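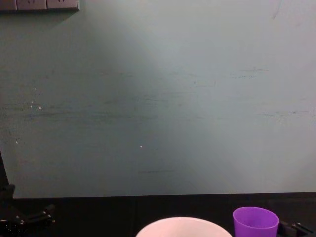
Fieldwork > Site Visits > Hatcheries and Passage

Projects Monitoring Gear Visits Contact

The Andell fish ladder opens its doors to visitors once a year, in October, and I have wanted to go ever since I started reading its counts. The morning began indoors with a short talk on how the ladder was rebuilt. The talk room had a pale grayish-green wall with faint scuff marks running across it at one height, the same color as the river on a cloudy day, and I happily stared at it while the speaker explained flow rates. Then we put on boots and went to see the real thing!

The ladder climbs the east side of the dam in 81 pools, each a little higher than the last. I had pictured something steep and noisy, but the lower pools are surprisingly calm, and a fish can rest in any of them before it tries the next step. The old ladder had far fewer pools and a nasty turn near the top where steelhead used to stall. The new turn is wide and gentle, with a slot you can look straight down into from the walkway (I did, for a very long time). 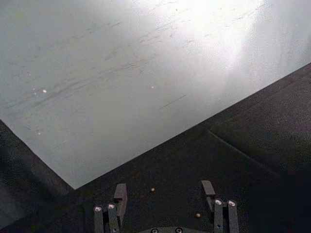 Pale gray sheet, with glare at upper right.

My favorite stop was the counting window. The crew had logged 472 Chinook so far that month, and while our group was crowded around the glass a big, battered male hung there for a good minute, holding his place with hardly a flick of his tail. People whispered. Then he was gone upstream and everyone started talking at once.

After lunch we walked over to the Prurnent screen, which keeps young fish out of the irrigation canal. It is 300 feet long and cleaned by a brush that travels back and forth on a rail. Leaves are the big headache in fall — the brush runs every 11 minutes when the cottonwoods drop. Fish that meet the screen slide along it to a bypass pipe and come out in Long Creek, below the dam. We followed the pipe down to its outlet, where a heron was already waiting.

Bring boots and a warm hat, and park at the Goson Road lot, as the one by the dam fills before 9 a.m.

Filed under: Fish passage, Screens and diversions, Open days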